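I bought a duster on Wednesday, which doesn't sound like much of a reason to write a post, but I've been putting off the small shelf for most of the winter and the duster is what got me to do it.

The shelf is a two-tier one, the kind with a black metal frame and two light wood-grain boards. It came from Rero two apartments ago. I use it for the things I want near me when I work: a mug, a stapler, the glue sticks, a stack of index cards, and a jar of paper clips I never open. It's a good shelf. The trouble is that anything you stand on a shelf collects dust behind it, and I had been wiping around things for months with a paper towel.

A paper towel is fine for a flat board. It's bad at four spots on this shelf:

- the handle loops at the ends of the top board
- the strip of the lower board right up against the frame
- the underside of the top board, where I found a cobweb
- the legs, down low

I did try a damp rag in January. It picked up the dust on the boards and left gray streaks on the black metal. When the metal dried it looked worse than when I started.

So I went to the Drimotora store in Hendville and stood in the cleaning aisle for longer than I'd like. They had feather dusters, the flat kind that go on a floor mop, and the microfiber kind with the soft fingers. I got the microfiber one in a pale turquoise. There was a gray one too, which would hide the dirt better, but I want to see the dirt. When it looks gray, I'll know to wash it.
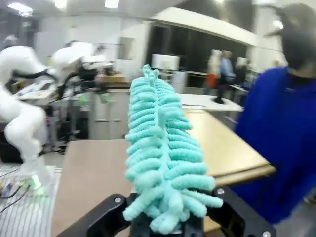
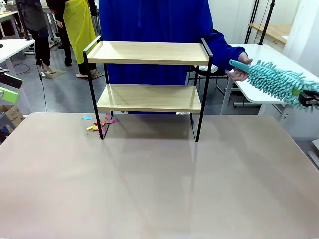

*862 words, 4 min read*

The order I do things in matters more than the tool. I used to start wherever the dust was thickest. Now I take everything off both boards first and put it on the bed, or a chair, or anywhere that isn't the same table. If I leave it on the table I end up dusting over the stuff and then dusting the stuff, and then the table again.

Then it goes like this.

1. Top board, back to front, one slow pass. Fast passes throw the dust in the air and it lands again in ten minutes.
2. The handle loops. Push the duster through and pull it back out.
3. Underside of the top board.
4. Lower board, including the edges by the frame.
5. Legs, top to bottom.
6. Table, last, with a barely damp cloth.

I shake the duster out between steps three and four, outside if it isn't raining. At my old place I did it over the bathtub and that was fine too, as long as I rinsed the tub right after.

Paper scraps are a separate job. A duster doesn't pick them up. It pushes them along and then they get caught in the strands, and you have to pull them out one at a time. If there are bits of colored paper on the table, I pick them up by hand before I dust anything. I make a lot of cards, so there are always bits of colored paper. I keep the bigger pieces in an envelope and throw out anything smaller than my thumbnail. The envelope is very full and I should deal with that as well.

Glossy tables are their own problem. Every streak shows when the light comes in low. What works for me is plain water, a cloth wrung out as hard as I can manage, and a dry cloth straight after. I used the Biwott lemon spray for a while and it smelled nice, but it left a film that fingerprints stuck to. I still have most of the 500 ml bottle if anyone reading this lives nearby and wants it.

A few notes on the duster after using it on the rest of the apartment:

It's good on blinds. I did the bedroom blinds, which have 27 slats, and only had to shake it out twice.

It's good on lamp shades, if you hold the shade with your other hand.

It's bad on anything with a rough finish. The strands grabbed on the wicker basket in the hall and I pulled one loose. I'm going back to the vacuum brush for that.

It's no use on kitchen shelves. Kitchen dust has grease in it and the duster just smears it. Hot water and dish soap for those.

For washing, I've been doing it in the sink with a drop of dish soap, squeezing it through and then hanging it from the shower rail. It takes overnight to dry all the way in the middle. Don't use fabric softener on microfiber. It coats the fibers and then they stop grabbing dust, and I ruined a set of cloths that way last year.

The shelf is back in its place now with fewer things on it. I put the paper clips in a drawer. The stapler went in there too, and I've already gotten up twice to get it, so it will probably be back on the shelf by the weekend.

Next is the bookcase in the hall, which is taller and has a lot more on it. I'll need the step stool for the top.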